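Gestão de stocks domésticos: apontamentos da aula 4
Docente: Huguette Vasseur

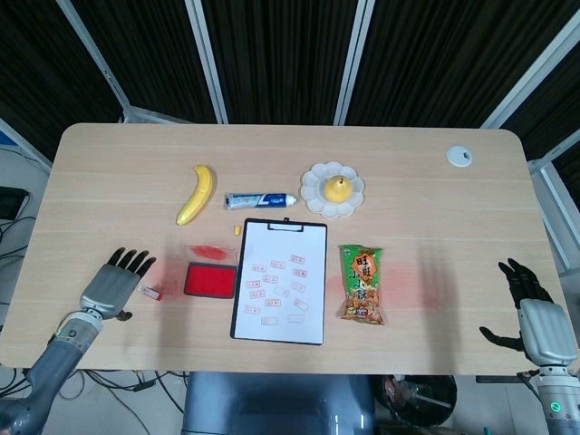 Tempo de leitura: 2 min

Inventariar é registar o que existe num dado momento. Numa casa, basta uma folha presa numa prancheta e três colunas: artigo, quantidade, validade.

Categorias a separar:
Alimentos frescos (fruta, legumes)
Higiene (pasta de dentes, sabonete)
Loiça e utensílios

Os frescos contam-se à unidade; os secos, ao peso.

Exercício: uma família gasta 400 g de arroz por semana e tem 2000 g. Calcular quando deve repor. Entrega até 9 de junho.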